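Newsletter of the Widthorpe Centre for Regional Governance
Research notes

New discussion paper: who pays for shared services in border municipalities?

Our latest discussion paper can now be downloaded from the publications page. It deals with cost-sharing agreements between small municipalities on either side of a national border, and asks why some of these agreements are renewed year after year while others lapse at the first review. The authors are Etelka Kovács, Vangelis Mavromatis and Mayuree Thepsuriya.

The paper uses a set of 495 written agreements covering water supply, waste collection, bus services, libraries and pre-school childcare. Each agreement was coded for the formula used to split costs, the length of the term, the notice period and the body responsible for settling disputes. Council minutes were then read for the years in which a renewal decision fell due. In all, 1,144 sets of minutes were included. Minutes that recorded only the outcome of a vote were kept in the data but left out of the analysis of arguments.

Three types of formula occur often enough to be compared: a fixed share, a share by population and a share by recorded use. Agreements with a fixed share were renewed most often, even where the population of one partner had changed a good deal since signing. Sharing by recorded use was thought fairer by most of the officers interviewed, but it produced more disputes, mainly over the date on which users were counted and over families who had moved across the border during the year.

Childcare is treated separately in section 6. Places are few, the rules on staffing differ between the two legal systems, and parents' fees are set by different tiers of government. The case study is the joint nursery at Julau, which has operated under two successive agreements. The first left open which partner would pay for equipment and repairs, and the minutes show the matter coming back at almost every meeting. The second put all such items into a single annual budget line, with a ceiling above which both councils must agree. 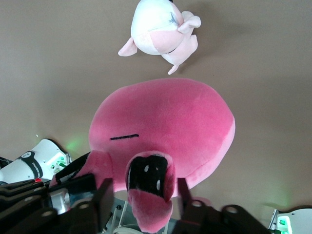
Soft toys in pink and white on a table top.

The authors are careful about how far the results can be taken. The agreements were collected from public registers, and informal arrangements are missing altogether. Registers are also more complete on one side of the border than on the other – a weakness discussed at length in the annex. Roughly a tenth of the texts existed in one language only and were translated for coding by Rozália Kerekes, who also drew up the glossary of legal terms.

The paper is the second output of the Flirkis project. A shorter version for local officers, without the statistical tables, is being prepared by Attila Farkas and should be ready in December. The coding sheet is available on request, but the interview transcripts are not, under the terms agreed with those who took part.

Comments on the draft are welcome and should reach the project office by Tue 18 August. Please quote section and paragraph numbers, as page numbers differ between the two language versions.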